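Search this site
Enter keywords

21 June 2022
By Dong-hyun Noh

Tonight was the second meeting about the parking on Molik Street, and I came home with a headache and three pages of notes. I write it down now, before I forget who said what.

The plan is the same as in the spring. The city wants to take away the angled parking on the north side and put parallel parking there. With the space they win, they will make the sidewalk wider and plant trees. The engineer showed a slide with the numbers. Today the block between Bandside and the old bank has 37 spaces, and after the change it will have 26. When the second number came on the wall, the room made a sound like one person breathing in.

I had prepared a small speech. At home I practiced it four times, and I looked up the word "curb" because I always write it in two different ways. Then my turn came and I spoke maybe one minute. I said that I live on the street for nine years and that I do not own a car, so I see it from the side of a person who walks. I said that with a stroller or a wheelchair you cannot pass the signpost in front of the pharmacy without going down to the road. A man behind me said "so move the post." People laughed, and I laughed too, but I have thought about it all evening. He is right that the post could be moved. I should have said that the post is only one of the places.

Bo-ram Choo spoke after me. She has the shoe repair at the corner, and she is against the plan, at least this version. Her customers stop for two minutes with a bag of boots and leave again. She asked for short-time spaces near her door, with a real sign and a person who checks it. The engineer answered that it is "under consideration." She asked him what day the consideration would finish. He did not have a day. 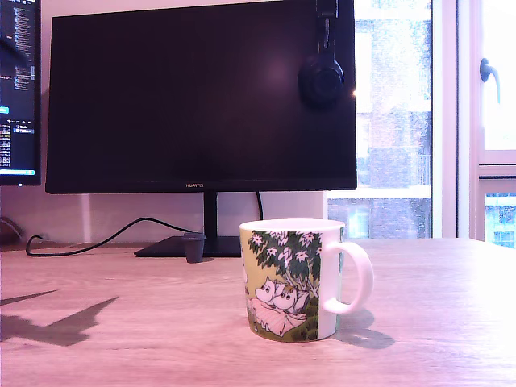

What I did not expect is the question of deliveries. The owner of Won, the restaurant, explained that his trucks come in the morning and stop in the travel lane, and everybody accepts this because the street is wide. With the new design the street is narrower. The engineer said the trucks can use the alley. Half of the room knew that the alley has the gas meters sticking out, and told him so, all together. He wrote it down. I think he was tired also.

There was much talk about Trultasberg, where they did a similar change. One side says the shops there are full now. The other side says two of them closed. I do not know who is right, and I would like to go there by bus one day and simply look.

The council votes in October. Written comments are open until then, and the form is on the city page, but you must click through the part about sewer bills to find it. I will send mine this week. I want to write about the signpost, the alley and Bo-ram's short-time spaces, because I think she and I are not so far from each other. I told her this outside on the steps. She said she would read my letter first if I fix her printer. So tomorrow after work I go to see the printer.

13 comments
9 shares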